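Juvurville on foot: our new walk from the harbour to the upper town
2026-05-24

Dear members and friends of the Skomedau walking circle,

Many of you asked after the winter if we will have a longer walk this year, and I am glad to say yes. From next month we offer a new guided walk in Juvurville. It begins at the old ferry steps and ends at the water tower in the upper town, and it takes a whole morning if we walk at a comfortable speed and stop for coffee.

The guide is Nithin Rajan. He has lived in Juvurville since 2000 and knows the town better than most people who were born there. Before, he was giving only short tours for the guests of one hotel. I joined him twice in the spring to try the route, once in strong rain, and both times I heard stories that I did not find in any guidebook.
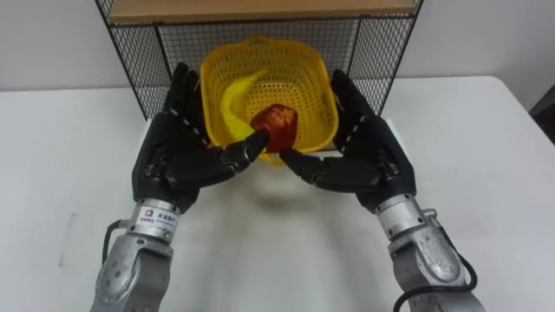 The first part follows the harbour wall to the rope makers' street. The houses there are low and very narrow, and in former times each family had its workshop on the ground floor and slept above. One of the workshops is still open for visitors, and the owner allows us to come in if we are a small group. For this reason we take no more than 12 persons on each walk. Please do not bring friends without telling us before.

After the rope makers' street we cross the canal and go up to the market hall. There are 89 steps and a handrail on the left side only. If you have trouble with your knees, tell Nithin at the start. He can show you the tram stop, and you will meet the group again at the top. The tram ticket is not included in the price.

At the market hall we have our coffee stop. The bakery Csonka keeps a table for us at the back, and I can recommend the poppy seed roll, although it is usually finished by eleven o'clock. While we are sitting, Nithin tells about the great flood and how the traders carried their goods to the upper floor in one night. He has some old postcards which he passes around the table. Please be careful with your cups.

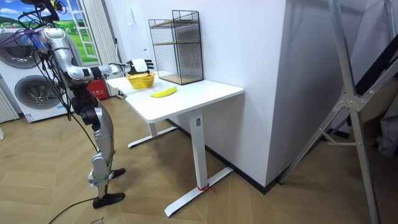
From the market the road becomes quiet. We walk through the gardens behind the school, then along the old town wall, where you can look over the roofs to the islands. Last week the lilac was in flower along the whole wall and I stayed behind the others to smell it. The ground is uneven there and after rain it is slippery, so good shoes are necessary. I say this every year and every year somebody comes in sandals.

The walk ends at the water tower. It is possible to go inside and climb to the platform, but you must pay at the door, and they accept only coins. The bus back to the station leaves from the other side of the square, next to the pharmacy.
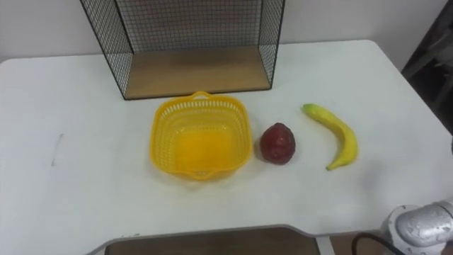

A few practical things. The meeting point is the ferry steps at half past nine, by the green kiosk. Dogs are welcome on a short lead, but not in the workshop. In light rain we walk as usual. If there is a storm warning, Nithin will write to everybody the evening before and you can choose another date or have your money back. The last walk of the season is in November, and after that we have a pause until spring.

Members who live in Hestport can travel together with Ognjen Kovačević, who has a car with 6 free seats and would be happy to share the petrol. Write to him at least two days before the walk. He leaves from the library and he does not wait long.

To book a place, please answer this newsletter with your name, your telephone number and the date you prefer. We will confirm as soon as we can. If you have already walked with Nithin, I would also like to read a few lines from you for the next issue, about the town or about the weather, as you wish.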